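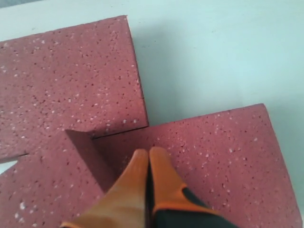
The brick-laying job went back on the bench in September, and the fault I had been putting off came with it. On a two-arm layout the right arm would close on a block, report a good grip and lift with nothing in its fingers.

Print this post

The grip check was mine and it was poor. It looked at finger position and motor current, and called anything over a threshold a success. The blocks are soft enough to give a little and the surface is porous, so the threshold had been set low to avoid crushing them. Set that low, two fingertips pressing on each other will pass the test.
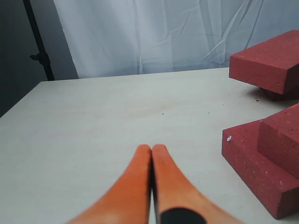

Fingers closed, blocks over to the right.

Obed Quartey found the second half of it. He went through the logs at Rakuvside and showed that the fault only turned up after 51 cycles or more. The zero position of the fingers was drifting, always in the same direction, and the "closed on nothing" limit no longer caught it.

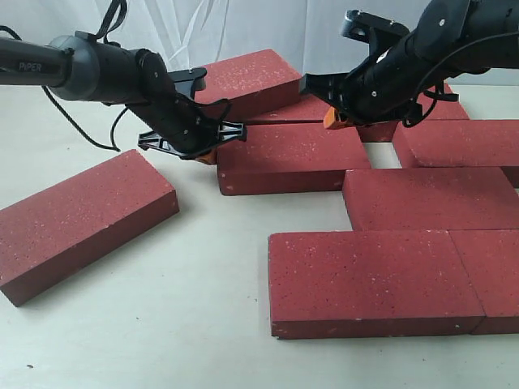 The more serious matter is what the other arm does next. Zinine, our scheduler, treats a good grip as permission to move the partner arm into the shared area. With a false grip, both arms believed they had a claim on the same spot. We had one contact at low speed. No damage, but the stop took 700 ms from first contact -- far too long.

Changes so far: the fingers are re-zeroed every five cycles, and the partner arm waits for a second check from the wrist camera.

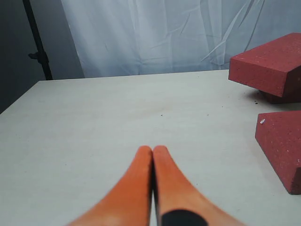

I have left the current threshold alone for now. Raising it marks the blocks, and the crumbs get into everything. Addo wants a force sensor in the fingertips, which would be the proper cure -- it also means new wiring down both arms. The stop time is still open. I suspect the message queue, but have not measured it yet.

E-mail this post to a friend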